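El brazo en la cocina, segunda parte: simulador, pinza y una encimera de tablero

7 de febrero de 2019

En la entrada de diciembre dejé el brazo atornillado a un banco de Nitirik, el taller compartido donde tengo alquilado medio armario y una balda. Movía las articulaciones una a una desde el portátil y poco más. Desde entonces he dedicado casi todas las tardes libres a tres cosas: montar una cocina en el simulador, rehacer la pinza y construir un trozo de encimera de verdad donde probarlo todo. Voy por partes, que las notas las tengo repartidas en dos cuadernos y si no lo paso a limpio se me pierde.

El objetivo no ha cambiado. Quiero que el brazo coja fruta y verdura de una encimera y la deje en otro sitio: un cuenco, una tabla, el fregadero. Sin cortar nada ni encender nada. Con que no aplaste un tomato maduro me doy por contento.

La cocina en el simulador

Uso Farkorard, que es un simulador pequeño y bastante espartano. Lo elegí por una razón práctica: arranca en mi portátil viejo sin que el ventilador parezca un secador. Tiene física de contactos decente y una biblioteca de muebles de cocina que se pueden combinar. A cambio, la documentación está a medias y los mensajes de error son un número sin más explicación. El 91 lo he visto tantas veces que ya sé lo que significa: dos sólidos se solapan al arrancar la escena.

La primera semana se me fue en las escalas. Los muebles venían en centímetros, la fruta en metros y el brazo en milímetros. Conseguí un melocotón del tamaño de un autobús que hundía la encimera y lanzaba el brazo fuera de la escena. Después de eso pasé todos los modelos a metros antes de importarlos, con un script de pocas líneas que también recalcula la masa. Si alguien va a hacer algo parecido, que empiece por ahí.

El segundo problema fue el sitio de la base. En el taller la tengo en el borde del banco y pensaba hacer lo mismo en la cocina, a un lado. En el simulador se ve enseguida que desde un extremo de la encimera el brazo no llega al otro. La he puesto delante, más o menos frente al fregadero, y desde ahí alcanza las dos zonas que me interesan. El precio es que cada trayecto de un lado al otro pasa por encima del fregadero, con el grifo detrás, y el codo tiene que ir alto. Si le dejo al planificador elegir libremente, de vez en cuando escoge una postura con el codo bajo y roza el caño. Lo he resuelto con una caja invisible de colisión bastante más grande que el grifo.

La prueba básica es colocar la pinza encima de la fruta con los dedos apuntando hacia abajo, y parar. Parece poca cosa, pero si esa postura está mal, lo que viene después también. La repito con las dos piezas juntas sobre el mármol, que es el caso incómodo: al bajar a por una, el dedo puede empujar a la otra.
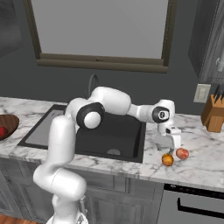
Hamdia Birhane me dejó dicho en la entrada anterior que con fruta redonda perdería menos tiempo si bajaba siempre con los dedos paralelos a la línea que separa las dos piezas, y nunca atravesados, aunque eso obligue a girar la muñeca casi media vuelta. También me recomendaba simular la fricción baja, como si la fruta estuviera recién lavada, y subirla solo cuando el agarre funcione así. He pensado bastante en las dos cosas.

Con la fricción le he hecho caso desde el primer día. Con el giro de la muñeca tardé más. Mi brazo tiene un cable que sale por el lateral de la última articulación y no me gusta retorcerlo, así que había limitado ese eje a un cuarto de vuelta. Al final he llevado el cable por dentro de una funda espiral con holgura y he ampliado el límite. En el simulador eso se cambia en una línea. En el brazo real me llevó una tarde, un conector roto y un viaje a comprar otro.

Para no fiarme de la impresión, dejé el simulador corriendo por la noche con 2.000 intentos de agarre: fruta en posiciones al azar, tamaños un poco distintos, siempre dos piezas cerca. Por la mañana tenía un fichero enorme y una lista de fallos. Casi todos eran de la misma familia. El brazo bajaba bien, cerraba bien y al levantar rotaba la muñeca demasiado pronto, con la pieza todavía tocando a la vecina. Ahora sube en vertical un palmo antes de girar nada. No es elegante, alarga el movimiento, y me da igual.

La pinza

La pinza que hice en otoño tenía los dedos curvos, pensados para agarrar una botella. Para fruta eran malos, la pieza se escapaba hacia abajo en cuanto no estaba bien centrada. Los nuevos son dos dedos rectos que se mueven en paralelo, con una goma por dentro. La goma es de cámara de bicicleta, pegada con cola de contacto y lijada para quitarle el brillo.

El motor lo compré en Pešek, que me lo mandó con el eje equivocado y me lo cambió sin discutir. Tiene fuerza de sobra. Demasiada, de hecho: la primera vez que cerré la pinza sobre una ciruela acabé limpiando el banco. La corriente máxima se ajusta en la placa de control, una Traltell que ya usaba para las demás articulaciones, y estuve un buen rato bajándola hasta dar con un valor que sujeta una manzana y no marca un tomate. El valor vale para mi motor y mi transmisión, así que no lo pongo, no le serviría a nadie más.

Un detalle que me costó ver: los dedos impresos flexan. En el simulador son rígidos y se cierran perfectamente paralelos. En la mesa, al apretar, las puntas se abren un poco y el contacto se queda en la parte alta de la goma. Les he añadido un nervio por detrás y he reimpreso con más perímetros. Siguen flexando, menos.

De la encimera a la tabla

La segunda tarea es la que más ganas tenía de probar: llevar las cosas a la tabla de cortar y dejarlas encima, o volver a por ellas. En la escena la tabla está a la izquierda, redonda, de madera oscura, y las dos frutas se quedan a la derecha. Son los dos extremos del recorrido.

Lo complicado aquí es la altura. La tabla levanta la verdura un par de dedos sobre el mármol y mi programa tenía apuntada una sola altura de encimera, escrita a mano en el código. En el primer intento la pinza bajó sobre el tomate como si la tabla no existiera. El simulador lo resolvió a su manera, con el tomate disparado contra la pared. Ahora cada superficie tiene su altura en un fichero y el descenso se hace en dos tramos, uno rápido hasta quedar por encima de la pieza y otro lento hasta el agarre. Entre los dos hay una pausa que aprovecho para comprobar la postura.

Con la verdura de hoja no hay mucho que contar todavía. El modelo es un sólido rígido verde oscuro y una hoja de verdad se dobla por donde quiere. La dejo en la tabla como estorbo, para que el brazo tenga algo que esquivar cuando va a por el tomate.

También revisé la extensión. Con la pinza sobre la tabla el brazo va ya bastante estirado, y ahí cualquier holgura de la base se multiplica en la punta. En el simulador no hay holgura. En el banco de Nitirik sí, la medí con un reloj comparador apoyado en el último tramo y salían 2 milímetros con solo empujar con un dedo. He cambiado la placa de la base por una más gruesa y he puesto arandelas grandes por debajo del tablero.
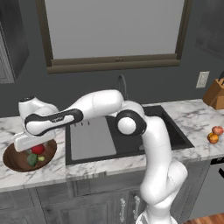
La encimera de tablero

Fregadero de verdad no tengo en el taller, y no voy a cortar el de casa para esto. Lo que he montado es una maqueta a tamaño real de la zona de trabajo: un tablero a la altura de la encimera, un hueco rectangular en el centro con un barreño encajado y un tubo de PVC doblado con pistola de calor que hace de grifo. El tubo está sujeto con un imán para que salte si el brazo lo toca. Ha saltado unas cuantas veces.

El tablero era un resto de otra persona del taller y tiene una esquina comida por la humedad. Lo he pintado de blanco mate, que para la cámara es mejor que el barniz. Las posiciones de la base, el hueco y la tabla las he copiado del fichero de la escena con una cinta métrica y un lápiz, y luego las he corregido en el fichero con lo que medí de verdad, que nunca coincide.

La primera sesión seria con la maqueta fue de 21 intentos seguidos, con una manzana y una mandarina. Apunté todo a mano. Los agarres fallidos fueron casi todos con la mandarina, más blanda y más achatada que la del simulador. En varios la pinza la cogió por arriba, donde ya no hay diámetro suficiente, y se le escurrió. He bajado un poco el punto de cierre y tengo pendiente repetir la sesión.

Lo que queda

Calibrar la cámara, que ahora mismo está sujeta a una estantería con una brida y se mueve cada vez que alguien cierra la puerta del taller. Probar con el tomate real, para lo que ya he comprado una bandeja de los baratos. Poner una parada de emergencia mejor situada, la que hay obliga a pasar la mano por delante del codo. Y ordenar el código de las alturas antes de que se me olvide cómo lo hice.

Los ficheros de los dedos nuevos los subiré cuando haya impreso otro par y compruebe que el nervio no choca con la carcasa al abrir del todo. El script de las escalas lo puedo mandar ya a quien me lo pida en los comentarios.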